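Winter shelter allocation in Plakdale

Print | E-mail

Winter shelter allocation in Plakdale is the procedure by which the town of Plakdale assigns public buildings for overnight use by homeless residents during the cold months. It is administered by the town's housing office and covers the selection of buildings, their inspection, the appointment of operators and the return of the premises at the end of the season. The season normally closes in March.

Background

Before the present procedure was adopted, overnight places were arranged separately by each district. Melis, the oldest district, used a former school hall, while Flornura relied on rooms lent by parish groups. There was no shared standard for heating, washing facilities or fire exits, and a person turned away in one district had no means of learning whether a bed was free in another.

The first town-wide rules were drafted by Wenjie Yao, then head of the housing office. They required the town to keep a single register of suitable buildings and to publish it before the start of each season. A building could be entered on the register only if it belonged to the town or was held by it on a lease running to the end of the season.

Selection of buildings

A registered building must have running water, at least one toilet for every 12 beds, and two separate exits from each sleeping room. Floor area is measured without corridors and stores. No single site may hold more than 100 beds, and sites intended for families are limited to 30. Buildings under repair may be registered in advance but cannot open until the work has been signed off.

Inspection is carried out in two stages. The first deals with structure, wiring and drains. The second takes place when beds and bedding have been put in and covers access, lighting and the storage of belongings. A failed building may be inspected again in the same season, although its place on the register is not held.

Operators

Day-to-day running is contracted to outside bodies. The largest operator is Stendby, a charity which manages the sites in Melis and the family site in Flornura. Operators receive a fixed sum for each bed made available, whether or not it is occupied, and must report nightly occupancy to the housing office by noon on the following day.

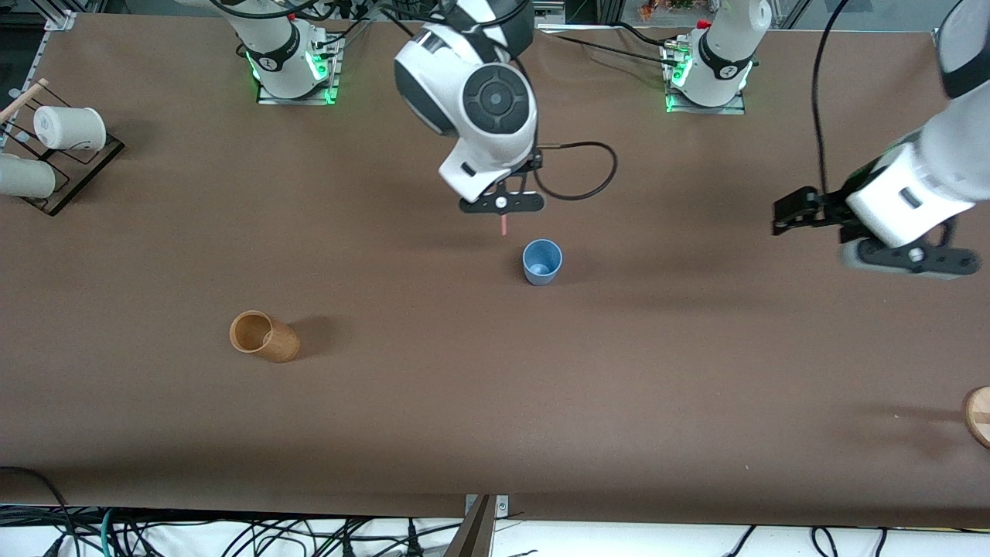

Operators may not refuse entry on grounds of missing identity papers. A refusal for any other reason is entered in the site log, and the person refused must be given the address of the nearest open site.

Criticism

The procedure has been criticised mainly for the condition of the buildings offered. Jin-sol Do, a housing researcher, argued that the register favoured premises for which the town had no other use, and that nearly 20 of its entries were too far from a bus route to be of practical value. The housing office replied that distance from public transport was not among the legal grounds for exclusion.

A further complaint concerns the closing date, which is fixed by the calendar and takes no account of the weather. A proposal to link closure to night temperatures was put to the town council and referred back for costing.

See also: Emergency housing; Public buildings in Plakdale

Print | E-mail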